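Home Projects Updates Reports People Contact
2 min read

Progress report to the Berkison fund, November 2025
Prepared by Tomomi Aoki

You asked for a shorter report this time, and Edeltraud Lehner asked for one with fewer adjectives. I have tried to please you both.

The folding and tidying set now stands at 754 accepted demonstrations. In April we promised you a larger number, on the strength of a spreadsheet in which every household kept its appointments and no towel was ever folded inside out. The spreadsheet has been retired with honours.

Most of the shortfall comes from checking. Tobias Crenshaw rewrote the acceptance rules over the summer and then applied them to his own recordings first, a decision he has had time to regret. A take is now rejected if either gripper loses track of its position, if the cloth leaves view for too long, or if the person folding stops to answer the door. The last rule removed more than you would think.

We have moved nearly all recording out of the Govudia lab and into ordinary flats. The lab had one table, flat light and a stack of identical grey towels, and the model trained there became very good at identical grey towels. Bedrooms are less obliging. Clothes arrive in heaps, patterns sit on top of patterns, and the working surface is usually a bed, with a bedspread that has views of its own about friction.
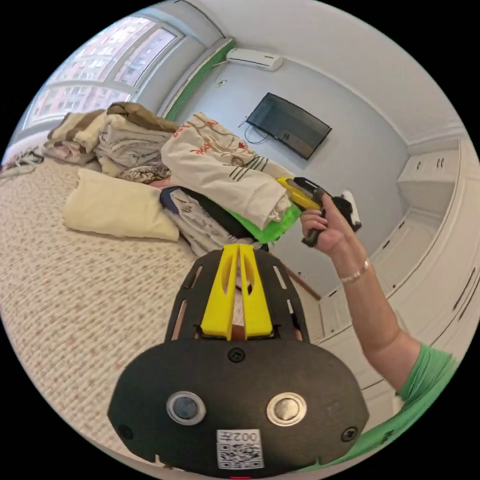

Collectors work with a gripper in each hand, and the tiring part is the wrist. Hollis Strickland has cut sessions to two hours, with a break in the middle, and the late takes are better for it. Training a new collector still costs us two days.

Money: travel is over budget, lab hire is under, and the two very nearly cancel out. We would like to move the difference to annotation, where Hoàng is working through the rejected takes to see which can be saved.

Still open: the consent form needs a plainer paragraph on windows and views — Amos Strickland has a draft — and we need your answer on the second Bumum workstation before we book any more homes.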